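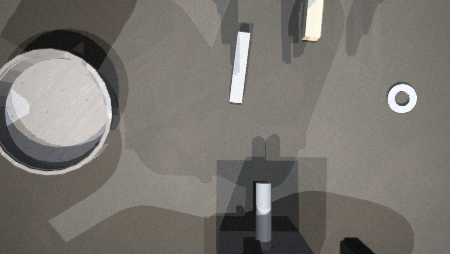

에크렘 케스킨 정치부 기자
2019년 12월 8일

난드스테드 시장 선거가 다가오면서 동네 찻집이며 버스 정류장이며 어디를 가도 선거 이야기가 빠지지 않습니다. 그중에서도 요즘 가장 자주 들리는 이름은 역시 다이아니 파우캉 후보가 아닐까 싶습니다. 지난 8월 출마를 선언할 때만 해도 시의원 한 번 지낸 것이 경력의 전부라며 고개를 젓는 분들이 적지 않았는데, 어제저녁 카플란 구민회관에서 열린 유세에는 복도까지 사람들이 들어찼습니다.

파우캉 후보는 이 자리에서 젊은 유권자에게만 기대는 선거는 하지 않겠다고 말했습니다. 강 건너 로나딕 지구, 그러니까 지난 선거에서 당이 1,675표 차로 내준 바로 그 지역의 오래된 지지자들을 다시 찾아가겠다는 이야기였지요. 후보는 "그분들이 우리를 떠난 게 아니라 우리가 문을 두드리러 가지 않았던 것"이라며, 선거 전까지 로나딕의 11개 동을 모두 걸어서 돌겠다고 약속했습니다. 박수가 꽤 길었습니다. 맨 앞줄에 앉은 어르신 한 분은 우리 동네부터 오라고 큰 소리로 외치셨는데, 후보가 웃으면서 수첩에 동 이름을 받아 적더군요. 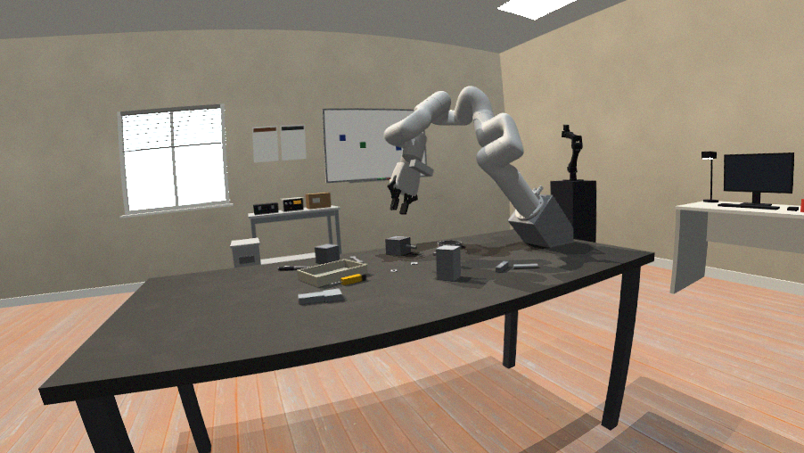
당 안에서는 엇갈린 반응

물론 모두가 반기는 것은 아닙니다. 당내 경선에서 파우캉 후보와 맞붙었던 쪽에서는 로나딕에 시간을 쏟다가 정작 시내 표가 흩어질 수 있다고 걱정합니다. 경선 때 상대 후보를 도왔던 한 당직자는 전화 통화에서 "마음은 알겠지만 선거 운동 기간은 짧고 다리는 두 개뿐"이라고 했습니다. 시내 지역위원장 3명은 유세 일정을 다시 짜 달라는 편지를 후보 사무실에 보냈고, 사무실 측은 편지를 잘 받았으며 이번 주 안에 답하겠다고 밝혔습니다.

로나딕에서 오래 장사를 해 온 분들의 이야기도 들어 보았습니다. 시장 골목에서 만난 생선 가게 주인은 선거 때마다 찾아와 악수하는 사람은 많았다며, 이번에는 다리 통행료 문제에 대한 대답부터 듣고 싶다고 했습니다. 옆에서 듣고 있던 손님은 그래도 와 준다니 고마운 일이라며 귤을 하나 건네주셨습니다(잘 먹었습니다!).

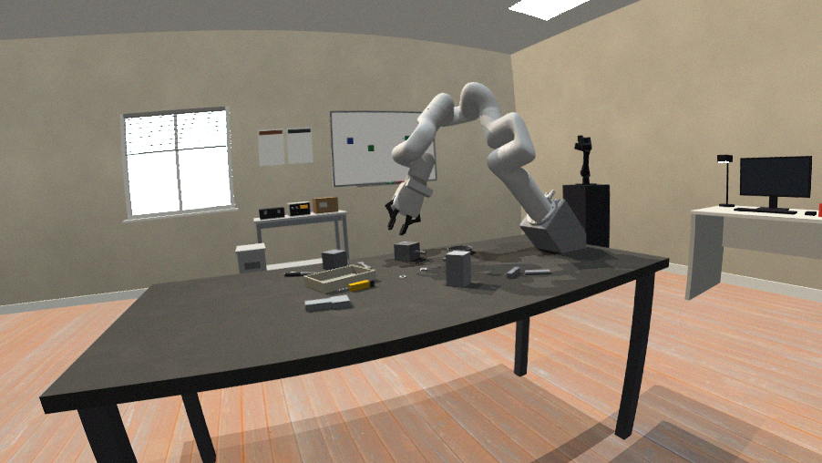 통행료와 버스, 남은 쟁점

로나딕 주민들이 가장 많이 꺼내는 이야기는 역시 다리 통행료입니다. 현 시장 측은 다리 보수 비용을 생각하면 당장 없애기는 어렵다는 입장이고, 파우캉 후보는 로나딕 주민에게만이라도 먼저 면제하자고 주장합니다. 다만 그 돈을 어디서 메울지를 두고는 유세장에서도 뚜렷한 설명이 나오지 않아, 질문을 준비해 온 분들이 조금 아쉬워하는 눈치였습니다. 후보는 재원 계획을 따로 정리해 곧 내놓겠다고 했습니다.

밤 버스를 늘리는 문제에서는 두 후보의 생각이 의외로 가깝습니다. 현 시장 측도 막차를 밤 11시 이후로 늦추는 방안을 살펴보고 있다고 하니, 누가 당선되든 늦게 퇴근하는 분들께는 반가운 소식이 되겠습니다.

두 후보가 한자리에 앉는 토론회는 난드스테드 시립도서관 강당에서 열립니다. 날짜는 양쪽이 아직 조율하고 있으며, 방청 신청은 일정이 정해지는 대로 도서관 안내 창구에서 받습니다. 파우캉 후보의 로나딕 도보 유세는 강변 쪽 동네에서 시작하고, 자세한 경로는 구민회관 게시판에 붙을 예정입니다.
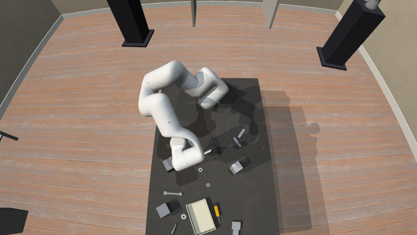

긴 진회색 탁자 위로 뻗은 흰색 로봇 팔. 컴퓨터 렌더링 이미지.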